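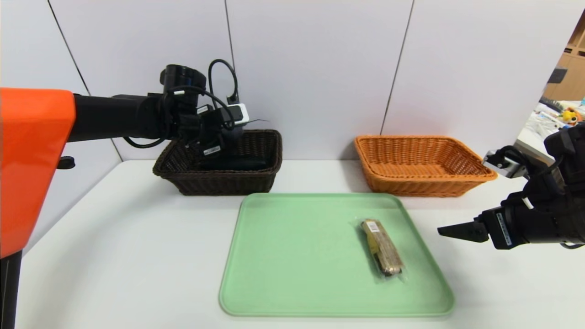
Re: [lolta-users] Left gripper won't let go after a soft stop

On Friday the Grorkville bench wrote:

> We're on the two-arm Lolta setup, basket to tray and back. Every so
> often the left gripper gets a soft stop while it's down inside the
> basket, and when we resume it just stays clamped. No error on the
> console. The right arm carries on like nothing happened. Has anyone
> else seen this? We've swapped the gripper already and it made no
> difference.

Oh boy, yes, we have! We lost most of a week to this at the Lekirholm bench, so let me save you some of it.

First thing, stop swapping grippers. We did that too (twice, because I didn't believe it the first time). For us it was the cable at the left wrist. On our table the left arm has to reach way out and tip down into the dark basket, and in that pose the cable that wraps the wrist gets pulled snug against the motor housing. It never pulls out far enough to drop the connection, so you get no fault. What you get is the open command going missing right after a resume, and the gripper sits there with its last grip force still on.

Easy way to check: put the arm in the basket pose, send open and close 60 times, and wiggle nothing. Then do it again with the arm pulled back over the tray. We had 7 misses in the basket and zero over the tray. If yours looks like that, it's the cable.

What fixed it was giving the wrist loop more slack and moving the tie point back up the forearm. You want a lazy loop there, even if it looks messy. Run the arm through the whole reach by hand with the power off before you tie anything down, and check it doesn't snag on the basket rim.

Now the part I'd really like people to read. Please don't reach in and pry the fingers open while the thing is in soft stop! Soft stop still has torque on. One of us did it, the missing open command finally landed, then the arm finished its move with a hand right next to it. Scraped knuckles and a bad scare, and it could have been a lot worse. Hit the real e-stop, wait for the drives to go quiet, then go in. And the other arm counts too. Ours kept on working over the tray the whole time, same as yours.

I also set the resume timeout to 500 ms and had it retry 4 times before it gives up and faults out. That's a band-aid, but at least now it complains instead of sitting there silently holding a snack.

Grewal has our test log if you want to compare, ask on their side of the list. Which firmware are you on, by the way? We never did try this on the old one.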